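Suche
Suchbegriff eingeben
Alle Rubriken

April, Rubrik Wäsche & Werkstatt
von der Redaktion Haushaltsecke

T-Shirts falten: Kann das inzwischen eine Maschine?

Seit ich hier über Wäsche schreibe, kommt dieselbe Frage immer wieder per Mail: Gibt es endlich etwas, das mir das Zusammenlegen abnimmt? Beim Waschen und Trocknen haben wir uns ja längst daran gewöhnt, dass es von allein läuft. Und dann steht da der Korb, und am Samstag lege ich doch wieder 20 Shirts von Hand zusammen, während nebenbei das Radio läuft.

Ich habe mich also durch Vorführungen und Videos gewühlt, von der großen Faltanlage bis zu den zweiarmigen Robotern. Die kurze Antwort: Falten geht, aber langsam, und am besten dann, wenn der Stoff schon halbwegs ordentlich daliegt. Die lange Antwort ist für uns zu Hause spannender, denn beim Zuschauen habe ich mir ein paar Sachen abgeguckt!

Das Schwierige ist nämlich der Stoff. Ein Teller bleibt ein Teller, egal wie man ihn greift. Ein T-Shirt sieht nach jedem Zupfen anders aus, rutscht, wirft Falten, und der Ärmel liegt plötzlich unter dem Bauch. Wir Menschen fühlen das mit den Fingerspitzen und ziehen nach, ohne hinzuschauen. Zwei Greifer müssen sich jede Ecke erst suchen. 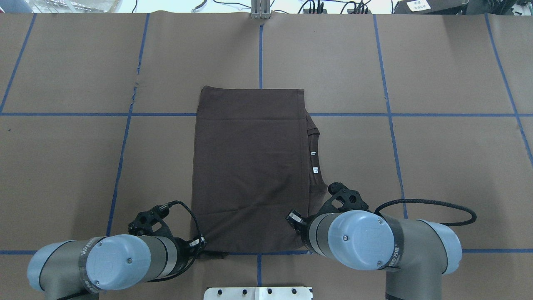 Was man daraus für den eigenen Küchentisch mitnehmen kann, ist ziemlich simpel. Erstens: eine feste Unterlage mit Linien. Ich habe mir Packpapier auf den Tisch geklebt und mit Malerkrepp Felder abgeteilt, jedes so breit wie ein Schrankfach (vorher ausmessen, ich hatte mich beim ersten Versuch um 2 Zentimeter vertan und durfte alles wieder abziehen). Seitdem werden die Stapel gleichmäßig, auch wenn mein Sohn faltet, und das will was heißen.

Zweitens: immer gleich anfangen. Shirt mit der Brust nach unten hinlegen, glatt streichen, eine Seite samt Ärmel zur Mitte, dann die andere. Danach einmal der Länge nach halbieren oder dritteln, je nachdem, wie tief euer Fach ist. Wer jedes Mal anders beginnt, braucht doppelt so lange, das geht mir beim Bettlaken heute noch so.

Drittens: am Saum greifen, nicht mitten im Stoff. Mit beiden Händen an den Ecken, leicht spannen, ablegen. Bei dünnem Jersey streiche ich zum Schluss noch einmal mit dem Unterarm drüber. Der Kragen trägt immer etwas auf, den drücke ich nur kurz flach und lasse ihn dann in Ruhe.

Und wenn ihr trotzdem lieber etwas kaufen wollt: Das Faltbrett von Sulden liegt bei mir seit zwei Jahren im Schrank und tut, was es soll. Für Kinderwäsche ist es zu groß, für Herrenhemden geht es prima. Die Klappschablone von Mandier fand ich wackelig, die habe ich weitergegeben. Einen Automaten habe ich nicht zu Hause und würde mir auch noch keinen hinstellen. Wo soll der denn hin? Schon mit dem Wäscheständer wird es im Flur eng.

In der Werkstatt sieht es übrigens ähnlich aus. Schrauben eindrehen, Teile umsetzen, immer dieselbe Bewegung am selben Platz, das können Maschinen seit Ewigkeiten. Aber Putzlappen sortieren oder ein Verlängerungskabel ordentlich aufwickeln? Alles, was weich ist und baumelt, mache ich vorerst lieber selbst.

Noch ein Tipp, weil danach auch immer gefragt wird: Die Shirts gleich nach dem Trocknen falten, solange sie noch warm sind. Dann spart ihr euch bei den meisten das Bügeln. Und Socken kommen bei mir ganz zum Schluss, in eine Kiste, unsortiert. Da dürfte gern mal ein Roboter ran.

Das könnte dich auch interessieren
9 Handgriffe gegen Knitterfalten
Spannbettlaken falten ohne Wutanfall
Bügelbrett Tovell im Alltag
Malerkrepp rückstandsfrei ablösen
Duggan Werkbankschublade neu eingeteilt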